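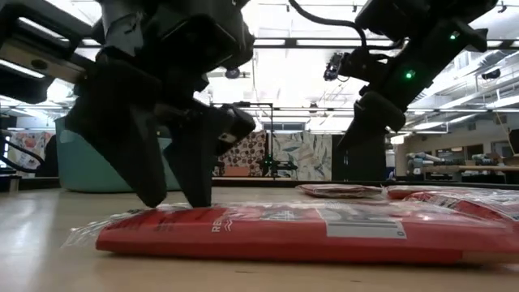
Flat red plastic package. Soft plastics can be dropped off in Kernovthorpe starting Monday.

FOR IMMEDIATE RELEASE
29/07/2018

Soft plastics drop-off opens across Kernovthorpe on Monday

KERNOVTHORPE -- Bags, pouches, wrappers, film. Up to now all of it has gone in the trash here. Starting Monday residents can bring clean soft plastic packaging to any of 14 drop-off sites around town, no charge and no sign-up. The program is run by Birnent, which already handles curbside pickup, with Warketti grocery stores hosting most of the bins.

Curbside recycling does not change. Same trucks, same days. Please do NOT put soft plastics in the curbside cart. It wraps around the sorting equipment and the line has to be shut down while somebody cuts it out by hand. Last April the line was down for most of a week's worth of mornings, nearly all of it from bags.

"People have been asking for this for years and we kept having to say no," said Moataz Bouzid, operations manager at Birnent. "We had no buyer for the material. Now we do. So bring it in, but please, please shake the crumbs out first."

The buyer is Coman, which will turn the plastic into fence posts and edging boards. Coman has agreed to take everything collected through the first year as long as the loads are clean. Loads with too much food or paper mixed in get turned back, and Birnent pays to have them hauled away. That is the reason for all the rules further down.

WHERE

All Warketti stores, inside the front entrance, past the carts. Also the Kernovthorpe library (side door, not the main one), the town hall lobby, the swimming pool and the transfer station. Full list with street addresses is posted at each Warketti customer service desk and on the notice board at town hall.

Bins are green with a white lid. The lid is heavy on purpose, it keeps rain and loose trash out at the transfer station. If you need a hand at a store, ask at the desk.

WHEN

Store sites: whenever the store is open. Library and town hall: normal hours. Pool: open swim hours only, you do not need to pay admission to use the bin. Transfer station: Tuesday through Saturday, closes at 5 sharp, gate is locked after that. Please don't leave bags at the gate.

WHAT WE TAKE

Grocery and produce bags
Bread bags (tags and twist ties off)
Cereal box liners, if they stretch. If they tear like paper, trash
Frozen vegetable bags, rinsed and dry
Snack and cookie wrappers
Rice, pasta and dried bean bags
Stand-up pouches, zipper strip is fine
Overwrap from paper towels, toilet paper and bottled water
Plastic mailers, with the paper label cut off
Bubble wrap, popped or not

Any color. Printing on the plastic is OK.

WHAT WE DON'T TAKE

Anything wet
Pet food bags with a woven outer layer
Meat wrap or anything that had raw meat in it
Baby food pouches with the hard spout still on. Cut the spout off and we can take the rest
Foam trays, foam peanuts
Rigid tubs, bottles and clamshells -- those still go in the curbside cart
Garden hoses (yes, this has come up)
Balloons, gloves, shower curtains
Compostable bags of any kind. They look the same but they spoil the batch

Not sure? Do the scrunch test. Ball it up in your fist and let go. If it scrunches easily and is not on the list above, bring it in. If it holds a hard shape, curbside cart or trash.

HOW CLEAN IS CLEAN

Empty, dry, no food stuck to it. A few crumbs will not hurt. Greasy is a problem. A quick rinse in used dishwater is plenty, then hang it over the faucet or turn it inside out on the rack. Don't run hot water just for this.

Keep a bag of bags under the sink or by the back door and bring the whole thing when it fills up. Tip the contents in loose and then put the bag in too. Knotted bags can't be checked and get pulled out.

COST

Birnent is putting up the bins and doing the hauling. The town is paying for signs and printing, out of the existing solid waste budget. There is no new fee on the bill this year. Rates for next year get set at the regular fall meeting like always, and the public can comment there.

FIRST DAY

Birnent staff will be at the Kernovthorpe library on Monday from opening until noon with a table of sample packaging, so bring the ones you're unsure of. The first 100 households get a free mesh collection bag, one per household. After that the bags are at the Warketti service desks while they last.

Schools, churches and offices that want their own bin can ask, but there is a wait. New sites will be added after the first 21 weeks, once we know how fast the bins fill up and how many pick ups the route can handle. Apartment buildings go first.

"If a bin is full, tell the desk and take your bag home if you can," said Bouzid. "We'll be checking every day at first. I expect we guessed wrong on a couple of sites, and we'll move bins if we have to."

Businesses please note, this is for household packaging only. No pallet wrap. Shops and warehouses with large amounts of film should call Birnent direct about a seperate pickup, there is a commercial rate.

Flyers for posting are available at town hall, in English and Spanish. Large print on request.

CONTACT
Moataz Bouzid, Operations Manager, Birnent
Office hours Monday through Friday. Press calls before noon preferred, he is out on the routes most afternoons. Photos of the bins on request.

###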